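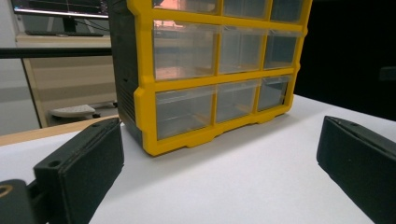
Haiyan Xu told me to quit blaming the gripper and look at what the arm is doing when the jaws close. I'd like a second opinion before I take anything apart.

The setup is an Isavberg arm with a Trumeo two-finger gripper. It opens small clear drawers in a tabletop organizer, one at a time, and pushes them shut again. No parts are picked yet. I only want the drawer motion to be reliable before I add the next step.

The fault is that the gripper reports "object held" when it isn't holding anything. The arm then backs away as if it had the drawer, the drawer stays where it is, and the program carries on to the push-shut move. The log has 1076 open attempts in it and 143 of them ended this way. There is no alarm and no stop. I only find out by comparing against the wrist camera stills afterward.

What I know so far:

- Grip force is set to 42 N. Raising it made no difference that I could see.
- It happens on all the columns, but more often on the ones farther from where the arm starts.
- It gets worse after lunch. The first hour of the morning is nearly clean.
- The pads were wiped down and the finger screws checked.
- I recalibrated the open and closed positions in October, and it was fine for a few weeks after that.

One more thing, and it may be separate. Twice, after I pressed the stop button and then reset it, the fingers closed by themselves before I had pressed start. My hand was nowhere near, but it could have been.

Is this a gripper fault or a program fault?

**Raelene Costigan**
Flaston

---

**pelletier_k**

Have you tried more force? Mine did something similar and I turned it up until it stopped. Also check the cable where it bends at the wrist. They go bad.

> Raelene Costigan: I did try more force, see my list. I'll look at the cable tonight.

---

**Dov M.**

I think you have two problems, and I'd deal with the second one first.

**Fingers closing after reset.** Stop using the cell until this is fixed. A reset should only clear the stop. Motion should wait for a separate start. On the Trumeo units I've worked with, the last position command stays in the register through a stop, and when power comes back to the gripper it tries to finish that command. If your program was in the middle of a close when you hit the button, it will close on reset.

The fix on mine:

1. On any stop, have the program clear the gripper command and drop the enable bit.
2. On reset, read the current finger position and write that back as the target, before you enable.
3. Require the start button for the next move.

Test it with a pencil between the fingers and your hands out of the way. Do it at several points in the cycle – mid-close is the one that matters. If it still moves, the gripper power is probably not wired through the safety relay in the way you think it is, and that's a job for whoever signed off the wiring.

**False "object held."** That flag usually doesn't mean there is an object. It means the fingers stopped before they reached the closed position. Anything that stops them early will set it, and so will a closed position that has drifted. You said it was good for a while after calibration and that it gets worse as the day goes on. That sounds like drift to me. Force has nothing to do with it, so turning it up won't help and may crack a drawer front.

Run the fingers fully closed on nothing, first thing in the morning, and write down the reported width. Do it again in the afternoon. If the second number is past your "held" threshold, there's your answer.

---

**Haiyan Xu**

I agree with Dov on the stop. I didn't know about that part when we talked or I would have said the same.

On the other one, I still think the arm is part of it. If the approach angle is a little off, the finger tips touch the drawer front or the frame and stop early, and the flag comes on. That would fit the farther columns being worse. Slow the approach down and watch it from the side.

Either way, don't trust the flag alone. I add a width window, so a grip only counts if the reported width is between two limits. Then I pull roughly 12 mm and check the width again. If it changed, the drawer slipped and the program stops with a message. The Faulkner library has a function for the second check, but it is off by default.

> Raelene Costigan: Width closed on nothing was well under the threshold at 8 a.m. and over it by 3 p.m., so Dov has that part. The cable looks OK. I've put the width window in and the false grips are now caught, although I still get real misses on the far column and haven't fixed the angle yet. The cell is locked out until the reset change is tested.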